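Open Day at Arnetley

The station was set for 14 cycles before lunch. Fiona Mackay had written the sequence herself: locate, approach, open, close, lift, place. Each step had a time limit and a line in the log. She had allowed 35 seconds per item and one spare cycle for questions.

The visitors came in from the Tuhiwai hall at ten. They stood behind the yellow line and read the panel, which gave the reach, the payload and the name of the site. A man from Wornmont asked what the arm was packing. She told him cords. He asked what else. She told him that on Sunday it would also be cords.

"A child could do that," he said.

"For how long?"

He thought about it and wrote something on his leaflet.

She started the run. The arm came down over the table, stopped at the approach height and waited for the pose estimate. The confidence value on her screen settled at a figure she would have accepted in the lab. The fingers opened to the programmed width. The next line of the log should have been CLOSE.

It stayed at HOLD.

She checked the force limit, the timeout and the air of the room, which was fine. Nemside had shipped the controller with 143 status codes, and this was one she had seen in the manual but never on a screen: 188, operator confirmation requested. The numbering had gaps in it. She had complained about that in December.

"Is it broken?" asked the man from Wornmont.

"It wants to know if I'm sure."

"Are you?"

The cursor blinked beside the prompt — Y or N, no default. Almost everyone behind the line had stopped talking. Fiona looked at the wrist view for longer than the procedure called for, then put her finger on the key.

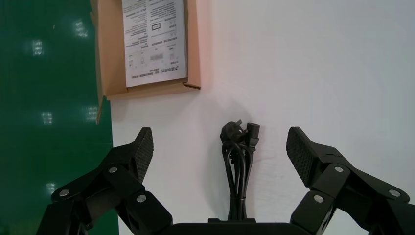
Wrist view at HOLD, fingers open over the cord.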